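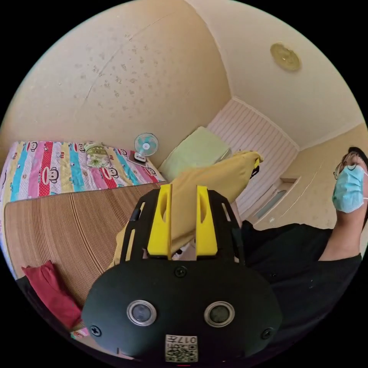

Heating a tent for an evening party in December

fshokri
Hello all. We are planning my parents' anniversary party in a rented frame tent behind their house, in December. The tent is for 60 to 70 guests and the floor is hard panels. Skudura gave me a quote of $1408 with one indirect heater, and Mernamby wants $262 more but they include two. Is one heater enough? I would like to understand this before I sign.

tentpole_rick
One is fine if the walls are lined. Ask what BTU it is. Most people overheat these things and then everybody stands outside.

mariposa22
I disagree with Rick. We had one heater at my sister's wedding and the tables at the far end kept their coats on all through dinner. Pay the extra.

tentpole_rick
Was it lined though?

mariposa22
No idea, it was white inside and it was cold.

fshokri
Thank you both. I asked Skudura and the liner is not included. Also the fuel is separate, they say about 3 tanks for the evening. With Mernamby the first fill is in the price, so the difference becomes smaller.

Radu
Check the power too. The fan needs its own circuit, and if the caterer plugs the coffee machine in the same line you will lose both. And have them turn on the heat at 3 pm, not when the guests come.

fshokri
This I did not think about. The caterer has two coffee machines. I will call Mernamby tomorrow morning and ask if they can bring a generator.

Forough Shokri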